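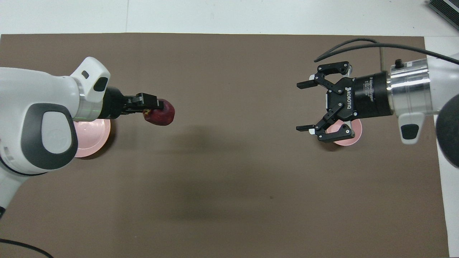
Maite Urrengoechea

Trucos de taller para tener contenta una mesa de dos brazos

Actualizado el 13 de mayo de 2021

Me lo pedís mucho los que venís de la página de los cajones y las bisagras, así que vamos con ello de una vez: cómo cuido yo la mesa de los dos brazos, esa en la que uno coge la fruta y el otro espera enfrente con la pinza abierta. Son cosas pequeñas, de trapo y llave Allen, y casi todas las he aprendido aquí, en Mulport, a base de repetirlas (y de dejar caer bastantes manzanas, que luego acaban en compota).

El tapete, lo primero

Yo pongo siempre un tapete mate, en un tono marrón grisáceo, sobre la mesa blanca. La mesa a pelo me devolvía unos brillos horribles en la cámara de visión, y desde que trabajo sobre mate me ahorro media tarde de ajustes. Para extenderlo, empezad por el lado de atrás, alineadlo con el borde de la mesa y bajad la mano abierta despacito, como quien forra un libro del colegio. Si se levanta una esquina, un punto de cinta de doble cara por debajo y listo. Nada de cinta por encima, ¡que los dedos de la pinza la encuentran siempre!

Para limpiarlo, trapo de microfibra apenas húmedo con una gota de jabón neutro, y otro seco detrás. El zumo de manzana es traicionero: al principio no se nota, y a los dos días tenéis un cerco pegajoso donde se agarra toda la pelusa del taller. Marcad en el canto, con lápiz blando, por dónde va la esquina del tapete, y cuando lo quitéis para sacudirlo volverá a su sitio sin tener que enseñar otra vez las posiciones.

Platos de color

Uso platos rosas, uno en cada puesto. Cualquier color que se distinga bien del tapete os valdrá, aunque con la fruta roja el rosa claro me ha dado muy buen resultado, y además es alegre. Mirad que asienten bien: se apoya un dedo en el borde, se aprieta con cariño y, si baila, a la cocina con él. A los que bailan muy poquito les paso por la base una lija al agua del 400, en círculos, y suelen quedar bien.

Los dedos de la pinza pequeña

La pinza de dos dedos es la que más trabaja en mi mesa y la que más se ensucia. Antes de tocarla, parada del brazo y corriente fuera, también si solo vais a pasar el trapo un segundo. Después hago esto:

Limpio las caras de agarre con un paño sin pelusa y alcohol isopropílico, siempre desde la base hacia la punta.
Miro los dedos a contraluz, cerrados, para ver si se cuela una rayita de luz por un lado.
Si se cuela, aflojo los tornillos de los dedos (en los míos, llave de 2 mm), los asiento contra una regla y vuelvo a apretar alternando uno y otro.
Hago tres cierres en vacío a velocidad lenta y luego uno con la fruta.

Lo de la fruta tiene su gracia. Una manzana quiere una fuerza moderada y que la cojáis por la parte ancha; si la pinza la toma muy arriba, junto al rabito, resbala en cuanto el brazo acelera. Empezad con la fuerza más baja que os deje el programa e id subiendo de poco en poco, dejándola un rato en el aire, quieta, antes de moverla. Y cambiad de manzana a menudo. Una manzana tocada muchas veces se ablanda por donde la aprietan los dedos, y entonces os volvéis locos ajustando una pinza que estaba perfectamente.

La pinza de tres dedos

La Robotiq del otro brazo pide más paciencia, con tanta articulación a la vista. Para los huecos entre eslabones uso un pincel plano de los de repostería (uno solo para esto, marcado con un trozo de lana roja en el mango) y soplo después con una perilla de goma. El compresor lo tengo prohibido en esa zona: mete la suciedad adentro. Con la pinza abierta del todo voy repasando los tornillos de las articulaciones solo con la vista, y si alguno parece asomar más que sus compañeros, lo apunto y consulto el manual antes de meterle llave. Las almohadillas de las puntas, trapo y alcohol, igual que en la otra.

Al volver a dar corriente, apartaos y dejad que haga su apertura y cierre completos antes de acercarle ningún plato. En mi programa la altura de aproximación es de 139 mm sobre el tapete; con menos me rozaba el dedo de abajo en el borde del plato, y con más tardaba una eternidad.

Cables, mis queridos cables

Un cable que sube por encima de la pinza haciendo arco necesita holgura, pero holgura con cabeza. Llevad el brazo a mano, en modo lento, hasta la postura más estirada que vaya a usar, y mirad si el cable tira del conector. Luego recogedlo del todo y mirad si el bucle cae donde cierran los dedos. Entre esas dos posturas está la medida buena. En el mío quedaron 380 mm de cable libre entre sujeción y sujeción, sujetos con cinta de velcro estrecha, que se abre y se cierra las veces que haga falta. Las bridas de plástico las guardo para la pared.

Con los cables que corren sobre el tapete soy una pesada, lo sé. Llevadlos hacia la esquina, lejos del recorrido de los brazos, y pasadles el trapo de paso, que recogen un polvo fino muy pegajoso. Un dedo por toda la funda, despacio, os avisa de un corte bastante antes que los ojos.

Las carcasas blancas

Se ponen grises por donde las agarramos para guiarlas. Agua tibia con jabón neutro, trapo bien escurrido, y cuidado con las juntas y los botones. Probé un quitagrasas Burow para cocina y lo dejé enseguida; me gusta más repetir dos veces con jabón que andar con productos fuertes. Para el anillo metálico de la muñeca, bayeta de gafas y nada más.

La libreta

Colgada de un cordel en la pata de la mesa. Apunto qué tornillo he tocado, con qué llave y cómo se portó después la primera manzana. En julio haré el repaso largo, con las sujeciones de la base incluidas, y colgaré las notas en esta misma página, en la sección Parau, donde están ya las del torno y la sierra de cinta.

Si vuestra mesa lleva otra fruta (me han preguntado por los kiwis, que con la piel sueltan pelillos por todas partes), contadme en los comentarios cómo limpiáis las almohadillas. Con los kiwis todavía no me he atrevido.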